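Lime plaster over old gypsum in a farmhouse kitchen?

Posted by Uliana Tkachenko, Fri 2 December

We're redoing the kitchen in our old stone farmhouse and the outside wall has gypsum plaster on it, probably from the last owners. It's blown in patches near the floor and there's a damp line 14 inches up. My builder wants to skim the whole thing with lime and be done in a weekend. I'd love that, but will it stick? And can I leave the good bits of gypsum on?
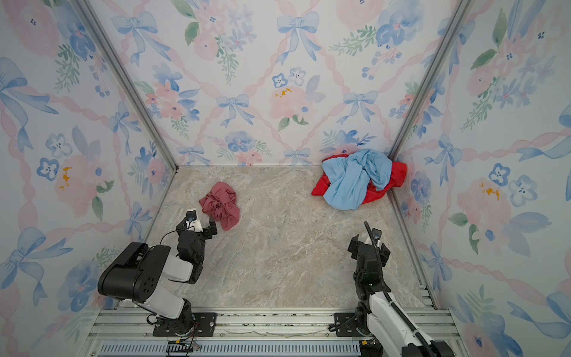

Cloths on the marble-patterned floor, patterned paper on the walls

Heino Liepiņa

I'd take it all off. We left the sound patches on ours and the new lime cracked along every join by April. Hack it back to the stone, brush it down, let the wall sit open as long as you can stand it (ours sat 10 weeks, and yes, cooking next to that was miserable!) and then do three coats. Check the ground level outside too. Ours was way above the inside floor, so we dug a gravel trench and that did more for the damp line than any plaster. Whole job came to $1,145 with me doing the hacking.

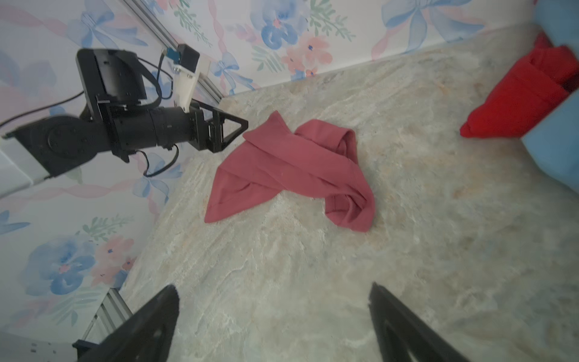

Vitalii Hrynyshyn

Agree with Heino on the trench. Also look at what paint is on there, we had vinyl on ours and it was holding everything in. Use limewash or a clay paint after.

Yevhen Hordiienko

just put drywall over it, did mine in a day and it looks fine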